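Fórum Tudesura › Casa e manutenção › Bancadas e superfícies

Tópico: Tampo branco a amarelar — lixar ou trocar?

mgulyas
Tenho uma mesa de tampo branco, acabamento acetinado, com sete anos de uso. Amarelou de forma irregular na zona junto à janela. O orçamento para substituir é de 824 euros, sem transporte. Alguém já recuperou uma superfície destas com lixa fina e verniz novo?

slavica_h
Depende do material. Se for melamina, não lixes: a camada decorativa é muito fina e ficas com o aglomerado à vista em duas passagens. Se for lacado, grão 400 a seco, pó bem aspirado e verniz de base aquosa.

Trilok K.
Discordo em parte. Em lacado, o grão 400 serve para abrir aderência, mas não remove amarelecimento profundo. O problema costuma estar no próprio verniz — os de poliuretano à base de solvente escurecem com o tempo, com ou sem sol. Convém decapar uma zona de teste na face inferior antes de decidir.

mgulyas
É lacado. Testei num canto com álcool isopropílico e não saiu cor.

baptiste.hamel
O álcool só exclui sujidade superficial. Eu não decapava nada. Primário isolante, 45 minutos entre demãos se a ficha técnica o permitir, e esmalte acrílico por cima. Fiz assim em Hambridge, em maio, e continua branco.

slavica_h
Esmalte acrílico num tampo de trabalho marca com o calor das panelas. Para prateleiras, aceito. Para uma mesa, só com endurecedor.

baptiste.hamel
Uso bases de cortiça e não tenho marcas.

Trilok K.
Isso é mudar o uso para proteger o acabamento. Um bicomponente custa mais e resolve. Cura completa antes de pousar peso, conforme o fabricante.

mgulyas
Fico com o bicomponente. Deixo uma mesa branca com loiça e comida de brincar em cima.

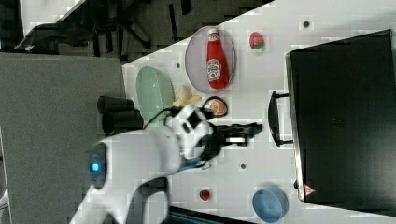 Tópicos relacionados

Remover cola de contacto de um tampo lacado
Rolo de espuma ou pistola para áreas pequenas
Primário isolante sobre verniz antigo: aderência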